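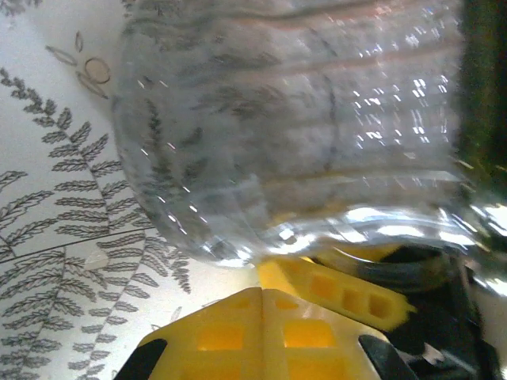 **Ticket 41: clear items and the shared-space rule**
Site: Florden bench, two-arm cell
Status: open, nearly there!

**Reported**

The Greto checker keeps stopping the run with "arms too close" whenever both grippers work near the middle of the table. It did this 16 times in one afternoon, and always on the tea set task. The single-arm tasks log nothing at all.

**What our rule says**

One arm owns the centre zone at a time. The other waits outside it until the first has let go and backed off. It's a good rule and I'd like to keep it, but it was written for sorting blocks and says nothing about jobs that need two hands.
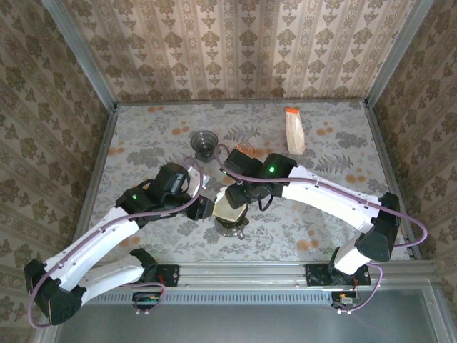
The centre zone in Greto is a plain square, and I think it's drawn too greedily. Anything tall in the middle brings both arms in. With the clear glass teapot standing under the two grippers, there's no sensible way to work on it and keep one arm out of the square, so the checker is doing exactly what we asked of it (good checker!).

**Tried so far**

1. Shrank the square by 20 mm a side. Fewer stops, but I don't like buying quiet that way. Put it back.
2. Added a "shared" flag to the task file, with both arms held to 30% speed while it's on. Lovely result, no stops on the dry run.
3. Asked Brarnix whether the flag can switch itself off when either gripper opens. Waiting to hear.

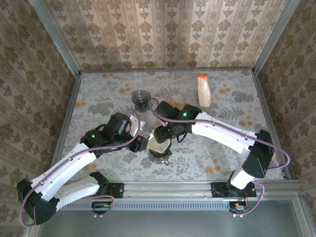 **Proposed wording**

- Two arms may share the centre only if the task file carries the flag.
- Check cable slack at both elbows before the first run.
- Clear items get a slow approach, every time.

Riviere bench to try the same flag next, please, and add their log here.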